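Local News | Reuse & Repair
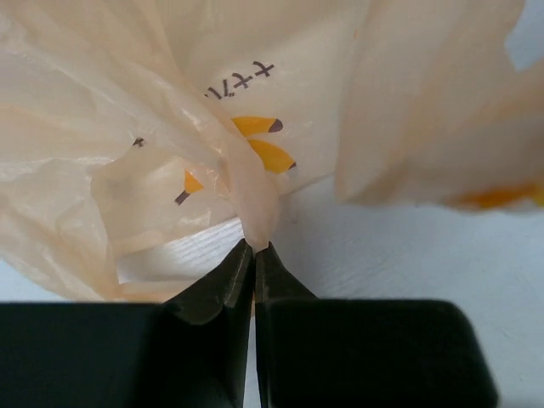 Curkley's bag exchange is back for July, and this year it has a whole shelf just for the thin stuff! Shoppers can drop off plastic bags that still have some life in them and pick up whatever they need, free of charge. Last summer the exchange took sturdy totes and not much else, which left out the bags most of us really have stuffed under the sink. Now the flimsy ones count too — the see-through kind, like a pale peach one with a short line of dark lettering that looks like Japanese katakana, all shiny creases when it's bunched up. Printed bags are very welcome, and foreign ones have a small following already.

Estíbaliz Calvo started the exchange with two boxes by the door of the Dorau bookstore. It now fills a side room there, and nearly 200 bags went home with new owners last year. "People come in for a lunch bag and stay to look through everything," Calvo said. "I love that. There's some great printing on a bag you'd normally throw out."

The new shelf comes with a folding table, where Ximeng Ren will be teaching her triangle fold. Start with a crumpled bag, spread it on a clear flat surface, and smooth the air out toward the open end. Fold it lengthwise into a strip about as wide as 3 fingers, then turn the corner over and over until you run out of bag. Tuck in the tail and you've got a little packet that fits in a coat pocket — great fun once your hands get the idea. 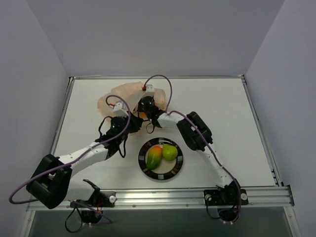

What to bring

Bags should be clean, dry and free of holes. Produce bags and store bags are fine, with a limit of 40 per household per visit. Bread bags are okay if you shake out the crumbs. Doors open at 10 a.m. and the folding table runs until noon.

Comments (3)

Védís Lund: Yes!! I have a drawer that won't close. See you there.

marshroad: Do they take the crinkly bags from the bakery in Rematcombe? Half paper, half plastic.

Kolbrún Ásgeirsdóttir: @marshroad they took mine last year. The triangle fold doesn't work on them though, roll them up instead.

Contact the newsroom | © Curkley Courier | Back to top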